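Home Benchtops Tabletops Samples Care & FAQ Contact

Butcher-Block Tabletops: Frequently Asked Questions

These are the questions we get most often about Prekard tabletops at our Tarar and Atach showrooms. If yours isn't covered, send it through the contact page and include your order number if you have one.

What does "butcher-block" mean?

It means the top is made of long strips of solid timber glued side by side. You will see lines where the strips meet, and the colour will change a little from one strip to the next. We don't stain the strips to match.

Will mine look like the sample?

Close, but not the same. Samples are cut from offcuts and only show a few strips. If you want a very even top, ask for the select grade when you order. It costs more and takes longer.

What sizes do you stock?

The standard top is 1356 mm long and 675 mm deep. There is also a narrow version at 541 mm deep in the same length. Both can be cut shorter at the showroom. We can't join two tops to make a longer one.

Does it come finished?

Tops are sold with one coat of Gestex clear oil. That is enough to get it home and set up, but it needs two more coats before you use it for food or leave a cup on it. Let each coat dry overnight. Wipe off whatever hasn't soaked in after 20 minutes or it will go sticky.

Can I use varnish?

Yes, but sand the factory oil off first. Varnish over oil peels. Once a top is varnished you can't patch a small area, so a deep scratch means sanding the whole surface.

How often should I oil it?

Every three months in the first year, then twice a year. A desk or craft table will go longer than a kitchen table. Drip some water on it. If the water beads, leave it alone. If it soaks in and leaves a dark patch, oil it.

Do I need to oil the underside?

Yes. A top that is sealed on one side only will take up moisture on the other and cup. Do the ends as well. People forget the ends.

What legs or frame should I use?

Any frame that lets the timber move. The fixing holes should be slots, or you should use the figure-eight brackets we sell for $78 a set. Don't glue the top to a frame. Pre-drill for every screw and check the screw length against the thickness of the top.

Can I clamp things to the edge?

Yes. Put a scrap of timber or a piece of cork between the clamp and the top, on both faces. Bare metal jaws will leave a dent. Take clamps off when you're not using them for long periods, as the timber under the pad stays a different colour.

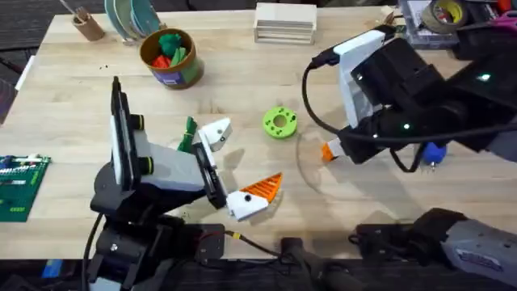 If you plan to bolt something down for good, drill the holes before the final coats of oil and get some oil down inside each hole. Use wide washers underneath. Check the bolts again after the first summer and the first winter.

Is carpet a problem underneath?

Not for the top, but the legs will sink in and may not sink evenly. Set the table up, leave it for a week, then level it. Hard plastic cups under the feet help. Put a sheet down on carpet before you oil anything, including the edges.

Why has my top gone yellow?

Pale timber darkens with light. Anything left in one spot for months will leave a lighter patch where it sat. Move things now and then while the top is new. Most patches even out once they're uncovered.

How do I get a dent out?

Lay a damp cloth over it and hold a warm iron on the cloth for a few seconds at a time. The fibres swell back up. Let it dry for a day, sand lightly with the grain and re-oil. This won't work on a cut or a gouge, which needs filler.

Can I return a top?

Unused, uncut and unoiled tops can come back within 30 days. We can't take back a top that has been cut to size, whether we cut it or you did.

Last updated October 23, 2020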